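Celebrity and public opinion, week 4: the apology post

I've put the Lirnska wedding coverage in your reading pack, all 40 pages of it — sorry! Skim the guest list stuff and go straight to the comments. What I want you to notice is how fast the anger moves from the cost of the party to the couple's jobs.

For next time, write up to 300 words on who the apology was really speaking to.
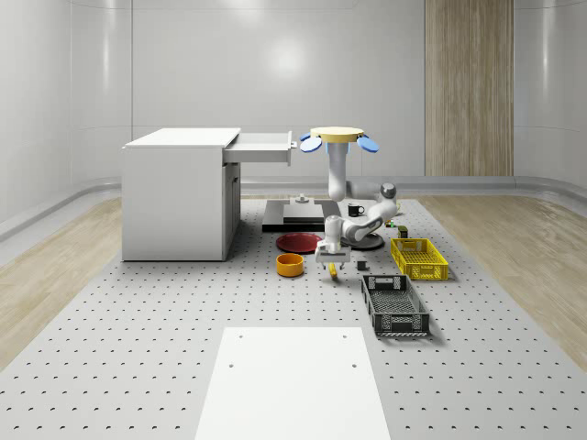 Simulated robot arm with a small yellow object under its gripper

Bring the February interview too, we'll read it aloud.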